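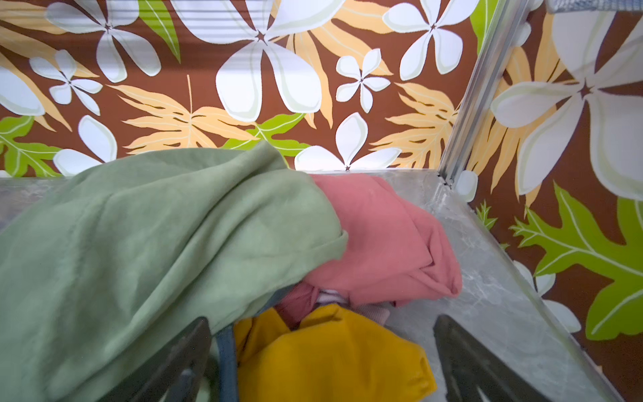
Folding clothes on a stone ledge, and how do I stop the pile from taking over?

Posted by Colton Sawatzky, 2021-07-25

Hi all, first time posting in the laundry section, usually I just lurk in paint and walls. We moved into a rental in Itthorpe and the room where I fold has this low ledge with a gray marble pattern along one wall. It's the only flat surface in there so all the clean clothes land on it. I love the look of it (and the wallpaper behind it, brown with the big white flowers and lime green leaves, my sister hates it, I would marry it) but folding there is driving me nuts.

Two problems. One, the ledge isn't deep, so the big soft stuff like my green one always ends up draped over everything else, and then I can't find the small things. There's a little white striped piece in that heap right now, stuck between the pink and the yellow, and I only noticed it when I looked at the picture! Two, whatever I fold doesn't stay folded. I do the pink one, set it down, reach for the next thing, and the first one has slumped into a lump again.

I don't want to drill into anything, the wallpaper was here when we came and the deposit was 840 — I'd like it back. Is there a way of working on a narrow ledge that doesn't end in a heap? Would a mat help? I've been looking at the Bimosetti folding board but it seems like a lot of money for a piece of plastic.

szek_at_home

I had almost the same setup in my old place, window ledge in my case, and what fixed it for me was changing the order. Take the biggest, floppiest thing out of the pile first, before you fold anything at all, and hang it over a chair or the door. Those brushed soft fabrics grab everything they touch and drag it along with them. Once the big one is gone you can see what you've got.

Then do the small stuff, all of it, and put it straight in a shoebox. I know everybody says leave small things for last, but on a narrow surface they just slide down into the gaps and you find them in December.

For the slumping, fold in thirds the long way and then roll from the bottom up, pretty tight, and stand the rolls next to each other against the wall. A roll leans on its neighbor and stays put. A flat fold on a slick top with nothing beside it is going to creep, especially if it's hanging over the front a little. I did 12 shirts like that last night on a ledge not much wider than my forearm and none of them went over.

I'd put a clean towel down first too. Not a fancy mat, just a bath towel folded in half so it covers the part you work on. It gives the clothes something to hold on to.

About the board, I had the Bimosetti one and gave it away. It's fine for t-shirts but it needs more depth than you've got, so you'd end up using it on the bed, and at that point just fold on the bed.

Marnie P

Why not fold on the bed lol. Love that wallpaper though, do you know who makes it??

cellthorpe_dad

Agree with the towel. One thing I'd add is keep damp stuff away from the paper. I leaned a wet sweater on ours once and it left a mark that took forever to fade — so if you do the rolls against the wall, make sure they're properly dry, or leave a gap of a couple fingers.

Also if it's real stone and not a printed top, don't iron on it thinking the towel will protect it. Ask me how I know. I got a cheap wooden tray at Szekeres, the kind with a lip, and I put the finished pile in that. When I'm done I carry the whole tray to the closet and don't have to touch the folds again. No drilling needed, and you can slide it under the bed when company comes.

Colton Sawatzky

Thanks everybody! Tried the towel and pulling the green one out first and it's already so much better. Marnie, no idea on the brand, it was up before us, but I'll ask the landlord. And the bed is where the dog sleeps, so that's out. Going to look for a tray this week.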